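4. Results: The Cutting Table and the Light Over It

4.1 What the shops had

The 33 alteration shops in the study had very different tables, and few of them had been bought for sewing. Old kitchen counters were common. So were doors laid across trestles, dining tables with the leaves left up, and shop counters from whatever business had rented the space before. Only the shops supplied by Workwood had purpose-built cutting tables, and most of these stood in the two larger towns, Ersoy and Cloklow.

Owners spoke about their tables mainly in terms of height. A table set for eating is too low for a person who stands at it all day, and many had been raised on blocks. Surface came up less often. When we asked about it directly, owners first mentioned whether a top snagged thin cloth, then whether it could take a hot iron on a pad. Color and finish came up third, if they came up at all.

We recorded color and finish anyway. The job logs cover 2,555 garments, and each entry gives the type of work, the color of the cloth as light, medium or dark, and whether the piece came back to the table after checking. A piece could come back for many reasons, including a customer who had changed her mind about a hem. We left those out and kept only the entries where the shop itself had caught a fault.

4.2 Light cloth on light tops

The clearest pattern in the logs concerns light cloth worked on light tops. Missed pin holes, uneven hems and chalk marks left in place were all logged more often for this pairing than for light cloth on dark tops. The pattern held for full-time sewers and for people who came in two or three mornings a week. It was weaker in shops where the table stood beside a window, and it almost vanished in shops that closed before dark.

We had expected the opposite trouble with dark cloth on dark tops. There the logs show very little. Several sewers explained that they already treat black and navy as hard work and pull the lamp down before they start. Light cloth gets no such care. It is thought of as easy.

Printed and speckled tops made up a small group of their own. Owners liked them for hiding wear and stray threads. The same property makes it harder to find a dropped pin, and four owners kept a magnet on a string at the end of the table.

Figure 3. Cream cloth with long seams on a glossy white top with flecks and a patch of glare.
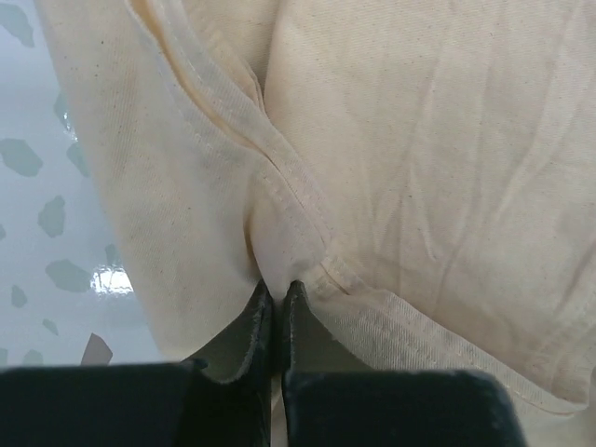 The draft of this section went out to the shops before it was finished, and one reply asked whether we had blamed the table for what was really a lamp problem. I have worked on the same white counter since I opened, the writer said, and I had no trouble with hems until I changed the bulb over it. Ask people what bulb they use before you tell them to buy a new top.

The point is a fair one. Bulb type was not in the first round of visits. We went back to 14 of the shops in May and wrote down the bulb, the height of the fitting and whether it had a shade. The second round does not settle the matter, but it does shift the weight of the finding. In shops with a bare bulb directly over a glossy top, faults on light cloth were frequent. In shops with a shaded lamp to one side, a glossy top did about as well as a matte one. Dull tops did well under every lamp we saw.

The writer also asked about age. Most of the sewers in the study were past fifty, and glare is harder to put up with as the eyes get older. We did not test anyone's sight and cannot separate the two effects.

4.3 Room around the work

A second question was how much bare table a sewer needs around the piece. The usual advice in trade courses is a hand's width on every side. In practice, tables fill up over the day. At the Thursday visits, which were the busiest, finished work was often stacked at one end and waiting work at the other, and the usable part of the table had shrunk to the middle.

Shrinking space changes how cloth is handled. With room to spare, a sewer lays the piece out once and walks to the part that needs attention. With less room, she stays where she is and pulls the cloth toward her. Each pull puts a small drag on the grain. For a shirt hem this makes no difference. For a bias-cut skirt it can be enough to throw the hem off, and skirts were the one garment type in which crowded tables and logged faults went together.

Figure 4. Beige cloth across the middle of a speckled board, with bare strips to the left and right.
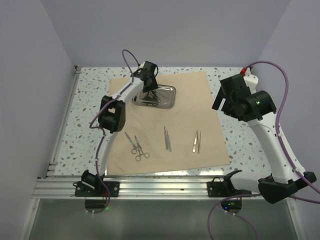

Muammer Sezer

My own part of the fieldwork was in Cloklow, where I spent the mornings in the smaller shops. I note it here so that readers can judge the remarks that follow, which rest more on watching than on the logs.

The shops that kept their tables clear did so by habit and had no special storage. One owner hung every finished piece before picking up the next. Another had a rule that nothing with a ticket on it could touch the table until its turn. Neither shop was larger than the others. Both had a rail within reach of the chair, and I came to think that the distance to the rail mattered more than the size of the table.

4.4 Laying out and checking

Sewers differed most in how they laid out a piece for checking. Some spread the whole garment flat. Others opened only the part they had worked on and left the rest folded under or to one side. The second way is faster and was the more common by far. It is also where most of the missed faults came from, to judge by the notes that sewers wrote next to their log entries.

Figure 5. Beige cloth partly spread out and partly folded, near edge wavy.
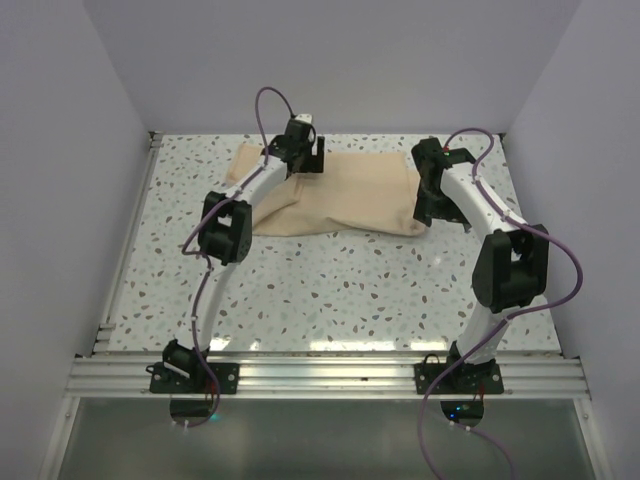

Hems are checked by running the edge straight and looking along it. The check works only if the cloth is lying flat for its whole length, and a sewer in a hurry will often straighten one edge and trust the other to follow. It need not follow. The far edge of the cloth in Figure 5 is fairly straight while the near edge waves, and the overlapping layers on the left are marked off by a curved line of shadow. A line like that can be taken for a crease or a seam at a quick look, and three sewers told us they had pressed one in by mistake. The remedy they gave was to lift the cloth and lay it down again, without trying to smooth the fold out by hand.

Cloth type plays some part. Nament, a plain cotton blend that many of the shops use for linings, settles flat with little help. Loosely woven linen does not, and sewers who worked with it often held the near edge down with weights. The weights were mostly large washers sewn into scraps of felt. One shop used its spare iron plates.

We found no link between the way of laying out and years in the trade. People seem to check the way they were first shown, and those who had learned at home were as likely to spread the whole garment as those who had taken a course. Section 5 takes up training in more detail, along with the cost figures for lamps and table coverings.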